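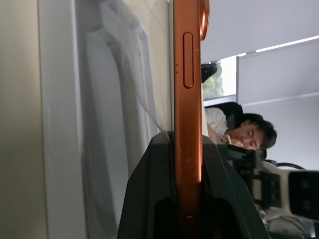

Search this site Enter keywords Go

Visit to Atton, Ornley site, November

The purpose was to settle the equipment list for our handset handling cell before the budget closes. Teguh Ong took us round and answered most of the questions on cost.

Atton quotes per arm, with the gripper and wrist camera priced separately. We had allowed for one camera per cell. Their advice is one per arm, so our line for cameras doubles. Fingers are a consumable: they budget a new pair every 300 hours and keep 2 pairs in stock.

Handsets are gripped on edge. A phone held this way leaves the side buttons facing the wrist camera, and the finger width has to be chosen with that in mind. Scuffed units are used for set-up work and we should put aside 200 of our own.

Still open: delivery dates, the service contract, and whether the Jenov controller needs its own supply. Floor loading is fine. Spares quote to follow by email.

Search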